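3. What people keep, and what they call it

Eero Väisänen
February

Anyone who has helped a parent or an aunt move out of a house will know the moment when the sorting stops and the talking starts.
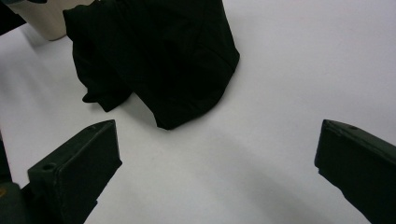

It was this talk that we went looking for. We had expected, when we began visiting homes in Trelitz, that our questions about clothing would be quick ones, a sort of warm-up before we got on to the furniture and the letters and the good china. Instead, the clothing took up most of the afternoon in nearly every home, and more than once we had to come back on another day to ask about anything else. This section sets out what people told us about the garments they no longer wear and have not let go of, and about the words they use for them.

3.1 The homes and the lists

We spoke with people in 30 households, each of which had moved or was getting ready to move to a smaller place. Every household was visited by the same interviewer throughout, which we felt mattered a good deal, as few of us enjoy explaining the back of the closet twice to two different strangers. Between visits, we asked people to write down any piece of clothing they had kept for a year or more without wearing it. We gave no further rule than that. By the end we had 520 entries, some of them a single word and some of them running over onto the back of the page and up the margin.

The entries were read by two of us separately, and then together over a long table and a great deal of coffee. Where we disagreed we went back to the interview recordings, and where the recordings did not settle it we left the entry in both groups. A tidier method would have been possible, but we would have lost some of the entries we learned most from.

3.2 Three kinds of keeping

The first kind we call waiting clothes. These are things a person means to wear again, when the weather turns, or the weight comes off, or the right wedding comes along. People were cheerful about these and a little sheepish, and they were the easiest to part with once a moving date had been set. One woman in Flistadis, where we carried out our later visits, told us she had been "saving those slacks for a person I never did meet," meaning herself in some future year.

The second kind we call working clothes, though few had to do with a job. They are the old shirts for painting, the sweater that lives by the back door, the coat lent to guests who come without one. Strictly speaking many of these should never have been on the lists, as they do get worn now and then. People put them down anyway, and when we asked why, we often heard that putting on the painting shirt did not count as wearing a shirt. We found this sensible and kept the entries in.

The third kind, holding clothes, gave us the most trouble and took the most care. These had mostly belonged to somebody else. They were seldom the finest things that person had owned — suits and dresses went to cousins or to the church sale without much fuss. What stayed was plain, everyday clothing, often worn thin, and it was usually kept folded in a drawer with other things on top of it. We did not ask to see any of it, although several people offered.

3.3 Naming

We had supposed that holding clothes would have names, and in a way they did. A waiting garment was nearly always listed by what it was: gray slacks, summer dress. A holding garment was far more often listed by a person or a place, such as "Dad's," or "from the lake," with no mention at all of what sort of garment it might be. In 5 households the list held an entry that none of the family could match to any object in the house, and in each of these the person who wrote it asked us to leave it on.

Byun argues that such names come late, after the keeping has already settled into habit. Our interviews lean that way too, though we would be slower to call it a rule. Several people told us plainly that they had named the thing on the Tuesday they boxed it up, and had kept it on account of the name. The Vekus interviews, which we turn to in Section 4, followed people for longer after the move and can say more about the order in which these things happen.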